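Kaffeekunde II: Aufbereitung und Rohkaffeebewertung
Skript zur vierten Sitzung

Drucken | Per E-Mail senden
14 Kommentare

1. Worum es in dieser Sitzung geht

In der letzten Sitzung haben wir die Kaffeekirsche von außen nach innen besprochen: Haut, Fruchtfleisch, Schleimschicht (Mucilage), Pergamenthaut, Silberhaut, Bohne. Heute geht es darum, in welcher Reihenfolge diese Schichten entfernt werden und was das für den Rohkaffee bedeutet. Die Röstung bleibt außen vor, sie folgt im zweiten Block.

2. Trockene Aufbereitung

Die Kirschen werden nach der Ernte sortiert und im Ganzen getrocknet, auf Patios oder auf erhöhten Trockenbetten. Die Trocknung dauert je nach Klima zwei bis vier Wochen. In dieser Zeit muss das Erntegut regelmäßig gewendet werden, sonst bilden sich Schimmelnester. Erst danach wird die getrocknete Hülle samt Pergament maschinell abgeschält.

Vorteile: geringer Wasserbedarf, wenig Technik. Nachteile: hoher Platzbedarf und große Abhängigkeit vom Wetter. In der Tasse finden sich häufig mehr Körper, weniger Säure und fruchtige bis weinige Noten. Bei schlechter Sortierung kommen Fehlaromen hinzu, vor allem durch überreife Kirschen.

3. Gewaschene Aufbereitung

Der Entpulper quetscht die Bohnen aus der Kirsche. An der Pergamenthaut haftet dann noch die Schleimschicht, die sich mit Wasser allein nicht abspülen lässt. Sie wird durch Fermentation im Tank gelöst, meist in 12 bis 36 Stunden. Danach wird gewaschen und getrocknet.

Die Dauer der Fermentation hängt von der Temperatur, der Höhenlage und der Füllmenge ab. Feste Zeiten aus Lehrbüchern helfen deshalb nur begrenzt weiter. Geprüft wird mit der Hand: Fühlt sich das Pergament rau an und knirscht es beim Reiben, ist die Fermentation abgeschlossen. 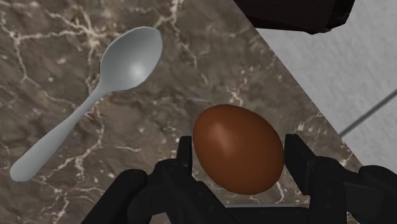 Wird der Tank zu spät geleert, entstehen essigartige oder zwiebelige Töne, die sich durch keine Röstung mehr verdecken lassen. Im Extremfall spricht man von Stinkern (Stinker Beans). Eine einzige solche Bohne kann eine ganze Mahlung verderben.

4. Honey und Pulped Natural

Die Kirsche wird entpulpt, aber mit einem Teil der Schleimschicht getrocknet. Je nach verbleibendem Anteil und Trocknungsführung unterscheidet der Handel White, Yellow, Red und Black Honey. Die Begriffe sind nicht einheitlich festgelegt. Beim Einkauf also nachfragen, was die Station darunter versteht.

5. Rechenbeispiel: Station Nirka

Die Station Nirka liefert ihren Kaffee über den Importeur Stalbridge. Für ein gewaschenes Los gelten folgende Werte:

Angelieferte Kirschen: 3766 kg
Exportfähiger Rohkaffee: 630 kg
Sackgewicht: 60 kg

Ausbeute: 630 / 3766 = 0,167, also 16,7 Prozent. Für ein Kilo Rohkaffee werden demnach knapp sechs Kilo Kirschen gebraucht. Das Los ergibt zehn volle Säcke und einen Rest von 30 kg.

Bitte beachten: In manchen Berichten wird die Ausbeute auf Pergamentkaffee bezogen. Die Werte liegen dann deutlich höher und sind nicht vergleichbar.

6. Rohkaffee beurteilen

Für die Übung stehen Proben der Rösterei Babaei zur Verfügung. Gearbeitet wird mit jeweils 350 g Rohkaffee auf schwarzer Unterlage bei Tageslicht. Primärdefekte (Vollschwarz, Vollsauer, Pilzbefall, Fremdkörper, getrocknete Kirsche, starker Insektenbefall) werden getrennt von Sekundärdefekten (Bruch, Muscheln, Pergamentreste, Quaker nach der Röstung) abgelegt.

Die Restfeuchte soll zwischen 10 und 12 Prozent liegen. Messgerät vor jeder Reihe kalibrieren, das Gerät von Clarkeo steht im Schrank neben der Probenröstung.

7. Aufgaben bis zum nächsten Mal

a) Berechnen Sie die Ausbeute für ein Los, bei dem aus 1850 kg Kirschen 311 kg Rohkaffee gewonnen werden. Vergleichen Sie das Ergebnis mit Abschnitt 5.

b) Erklären Sie in wenigen Sätzen, warum eine Station in großer Höhe länger fermentiert.

c) Lesen Sie das Kapitel zur Lagerung. Wasseraktivität und Restfeuchte werden in der nächsten Sitzung als bekannt vorausgesetzt.

Abgabe schriftlich, höchstens zwei Seiten.

3 Mal geteilt | Drucken | Per E-Mail senden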